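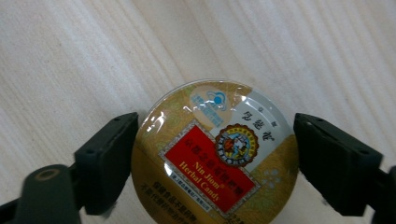 A round tin of Nin Jiom Herbal Candy on a pale wooden surface.

Prosser to collect empty sweet and tea tins at 129 shops

May 2, 2024

Prosser, the convenience store group, will take back empty metal tins at 129 of its shops from July. Customers can hand in sweet, biscuit, tea and tobacco tins of any make, whether or not they were bought at Prosser.

The service follows a trial at shops in Purside and Bistau over the winter, in which customers returned 718 kg of tins. Most were small tins with a separate lid, a type many households said they kept in a drawer or put in general waste.

Tins should be empty and wiped out. Paper labels can stay on. Lids should be put back on the tin before it goes in the collection box, which will stand near the till. Aerosols, paint tins and food cans are not accepted and should go through the usual council collection.

"People asked us for this at the counter," said Madhu Saxena, head of store operations at Prosser. "Our staff in Purside were already putting tins aside for customers who wanted them for buttons and screws. We will carry on with that, and the rest will go for recycling."

Collected tins will be sorted by Randonow at its Bistau depot. Tins in good condition will be offered free to schools and craft groups in boxes of 100. Damaged tins will be baled in loads of 800 kg and sold as scrap steel.

Emlyn Hopkin, depot manager at Randonow, said: "Mixed tins are easy for us to handle as long as there is no food left in them. We have taken on two extra sorters for the summer."

Schools and groups that would like a box can register at any Prosser shop taking part. A list of shops will be displayed in store and on the Prosser website before the service begins.

Ends

Media enquiries: Prosser press office, Purside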